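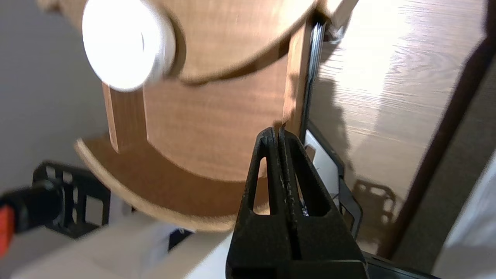 2 min read

Looking after a small wooden stand

A round-topped wooden stand gets more wear than most things in a room. Cups go down on it, keys are dropped on it, and the base collects whatever the broom misses. Most of the upkeep is quick.

Dusting
Start under the top disc and work down. Dust settles where the uprights meet the base board, and a dry cloth only pushes it further in. Use a soft 25 mm paintbrush, then the cloth. Wipe along the grain.

If there is a knob or a light fitted under the top, go round the rim with a barely damp cotton bud. Switch a light off first and let it cool. Don't spray anything upwards.

Marks and rings
Pale rings are usually in the finish. Leave them for a day, then try a little paste wax on a cloth. Dark rings have gone into the wood and will need sanding. Go over the patch with 80 grit only if it is deep, otherwise start finer and finish with 400. Veneered panels should not see the 80 at all.

Curved edges
Sand these by hand with the paper wrapped round a bit of foam pipe lagging. A flat block leaves facets that show up as soon as oil goes on. Two thin coats of oil, 16 hours apart, wiped off well each time.

Wobble
Check the floor before blaming the stand. Turn it a quarter and see whether the wobble moves with it. If it does, look at the joints between the slats and the boards. Tighten screws by hand. For a loose glued joint, scrape out the old glue, put in fresh and clamp overnight with scrap wood under the jaws.

Stick felt pads under the base and replace them each August, or when they start to pick up grit.

Chiharu Shimada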